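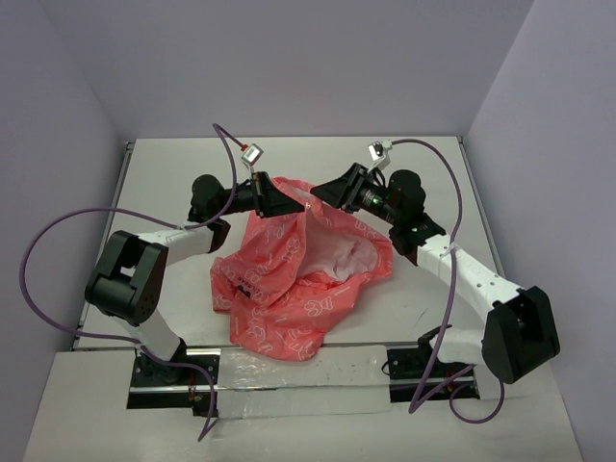 The Wunwood Folding Shopper

We have been selling the Wunwood for long enough now that people come back and ask for it by name, usually because they have lent theirs to a daughter or a neighbour and not seen it since. It is a plain sort of bag at heart, a good square cotton one with two handles, and it folds down small enough to live in a coat pocket until you need it.

The cloth is woven for us at Mollel and is a touch heavier than the usual market bag. You will notice it when the bag is new, as it feels rather stiff, but please give it a few washes - it softens up nicely and hangs much better on the shoulder after that. Wash at 40 with similar colours, pull it into shape while it is damp and dry it on the line if you have one. A warm iron on the inside is fine. We would keep it away from the tumble dryer, which does the seams no favours. 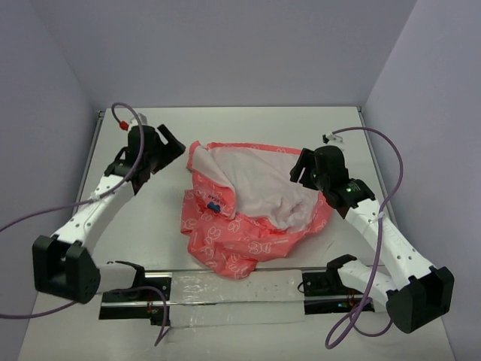
Rallham Home & Kitchen - Bags and Baskets

The handles come in 2 lengths, so do have a think about how you like to carry before you order. The short ones, at 40 cm, are best in the hand and keep the bag well clear of the pavement. The long ones are 80 cm and will go over the shoulder of a thick winter coat with room to spare, though shorter customers tell us they prefer the others. Both are stitched right down into the side seam, and the bag will happily take 11 kg of potatoes, tins and whatever else finds its way in at the till.

Inside there is one flat pocket for keys or a purse, and a loop for clipping things to. There is a zip, though. We are asked for one every April when the holiday orders start, and if you really would like a top that closes, the Honwood is the same size and has a good strong popper. 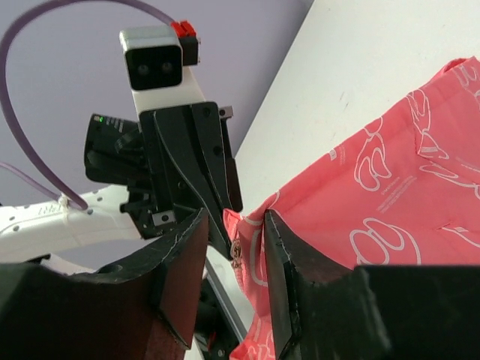 Delivery and returns

Bags go out from Rallham by second class post, folded flat in a paper envelope. If yours isn't right, send it back unwashed with the label still on and we will gladly change it for the other handle length or refund you.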